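# Heltport Street Building, second floor: walk-through checklist with comments

August 23, 2021. Follows the February list, same order, so the two can be laid side by side. Marks used: OK, FIX, ASK (somebody has to show me paper before I believe it).

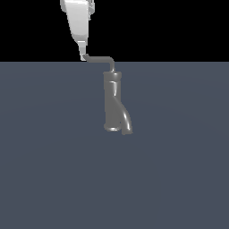

Does a current tag on a fire extinguisher mean the extinguisher is good?

It means a person with a hole punch stood near it within the past year. Check the gauge, the pin, the hose and the weight in your hand as well, every month, and write down that you did.

## 1. Exits and stairs

- [x] **East stair door closes and latches by itself.** OK. Tried it wide open, half open and from a crack. It latched each time, which it did not do in February.
- [ ] **West stair door closes and latches by itself.** FIX. Stops short of the strike unless pushed. The Tullport Property reply says the closer was "adjusted." I would like to know in which direction.
- [x] **Exit signs lit.** OK from both ends of the hall.
- [ ] **Emergency lights hold on battery.** ASK. The test button brings them on, and that proves the bulb works. The full 90-minute run is supposed to be on file. What I was given is a sheet with every box ticked in the same pen and no start or finish times.
- [ ] **Stair landings clear.** FIX. Two rolled carpets and a bicycle on the west landing. The tenant meeting was told in February that the landing would be "kept under review." Move the carpets.
- [ ] **Handrails tight.** FIX. The lower bracket on the west side turns in the wall. It has been filled with something soft and painted over. Paint doesn't hold up a handrail.

## 2. Fire extinguishers and alarm

- [x] **Gauge in the green.** OK on all the ones I could reach.
- [ ] **All of them reachable.** FIX. The one by the copy room sits behind a coat rack. You can see the red through the coats if you already know to look.
- [ ] **Monthly checks initialed.** ASK. Initials are there for every month including the ones when the building was shut. Either someone came in specially or someone caught up afterward.
- [x] **Pull stations clear and unbroken.** OK.
- [ ] **Alarm audible with doors closed.** ASK. The drill report says "audible throughout." It doesn't say whether the inner offices had their doors shut. They usually do. Repeat the drill with them shut.
- [ ] **Smoke detectors uncovered.** FIX. A dust cap is still on the detector outside the storage room, left from the ceiling work. A detector with its cap on is a ceiling ornament.

## 3. Electrical

- [ ] **Panel clear, 36 inches in front.** FIX. Boxed paper again. The yellow tape on the floor has been there so long that people seem to use it as a guide for where to stack.
- [ ] **Panel directory readable and right.** FIX. Breaker 10 is marked "spare." Switching it off put out the lights in the restroom corridor. If one label is wrong I don't trust the others until they have been tried one by one.
- [x] **Covers on outlets and switches.** OK.
- [ ] **No power strips plugged into power strips.** FIX. Found under the front desk. The same thing was marked corrected in February, and perhaps it was, for an afternoon.
- [ ] **No space heaters under desks.** OK today, but it is August. Leaving the box empty until there is a cold morning to check.
- [x] **GFCI outlet by the kitchen sink trips and resets.** OK.

## 4. Kitchen and restrooms

- [x] **Floor dry, mat flat.** OK when I looked.
- [ ] **Hot water at the tap.** FIX. The heater is set too high for my liking and the dial has no numbers left on it. Needs a thermometer under the tap, and the reading goes on this sheet. "Comfortable" is what was written last time.
- [ ] **Under-sink storage.** FIX. Bleach and an ammonia glass cleaner in the same tub, one with a loose cap. Separate shelves, caps on.
- [ ] **First aid kit stocked.** FIX. Plenty of bandages, no gloves, eyewash out of date. The Ellier kit was sold to us as "restocked automatically." Nothing in the box supports that.

## 5. Storage room

- [ ] **Shelving fixed to the wall.** FIX. Tall units on the left are fixed. The one on the right leans, and the heavy files are on top of it.
- [ ] **Shelf load posted and kept to.** ASK. The card says 600 pounds per shelf. It is a card from a different make of shelving. Find the right one or unload the top two.
- [ ] **Clearance under sprinkler heads.** FIX. It should be 18 inches. Holiday boxes come nearly to the ceiling in the back corner.
- [x] **Step stool sound.** OK. Feet and treads good. Please use it, and leave the swivel chair alone.

## 6. Paperwork

- [ ] **Contractor insurance on file.** ASK. Lương Electric sent theirs the same day I asked. The ceiling contractor has sent an email saying it is on its way.
- [ ] **Sprinkler inspection report.** ASK. I have the invoice. An invoice tells me we paid.
- [ ] **Occupant load sign posted in the meeting room.** FIX. The sign says 75. The room was split by a partition two years ago and the sign stayed with the larger half.
- [x] **Emergency phone list current.** OK. Dialed every number on it and each one was answered or went to the right voicemail.

## Comments

The February list came back with every line marked "complete." Going by what I found today, the east stair door is the only repair I would have signed for. I don't accuse anyone of making things up. I think the word gets used for "somebody was told," and I would like that to stop. From now on please write what was done, the day it was done, and who looked at it afterward.

Management has suggested moving to a phone app that turns items green. I have seen the demonstration. It will accept a tick from the parking lot. If we do buy it, I still want the paper copy in the binder.

Order of work, in my view: west stair door and landing, detector cap, bleach, panel clearance, leaning shelf. All but the door can be finished in a morning with no parts. The handrail needs a proper anchor and whoever does it should expect the plaster to come away — the wall sounds hollow a good way up.

Recheck of the FIX items in 10 working days. Anything marked ASK stays open until the paper is in my hand.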